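Folding corner, Prindthorpe

Hello again! August was our cloth-folding month, if you missed it. I'm no expert (my own linen cupboard is a disgrace), but Wanpen Phetsri talked me into it and I've become quite attached to a well-behaved tea towel.

A dark table is my favourite for this, as pale cloth is so much easier to follow on it. Thin strips are the fiddly ones – they curl along the edges and wrinkle the minute you look away, so give them a gentle smooth before you start. I like to hold mine by the very end and let the rest hang.

Wanpen's labelled the grey pieces Nuvar and the cream ones Khunthong, after her two cats, and the colour names have stuck. More pics once I've sorted the other 2 baskets!

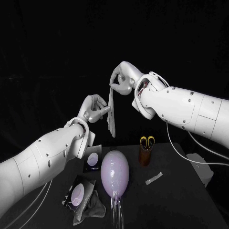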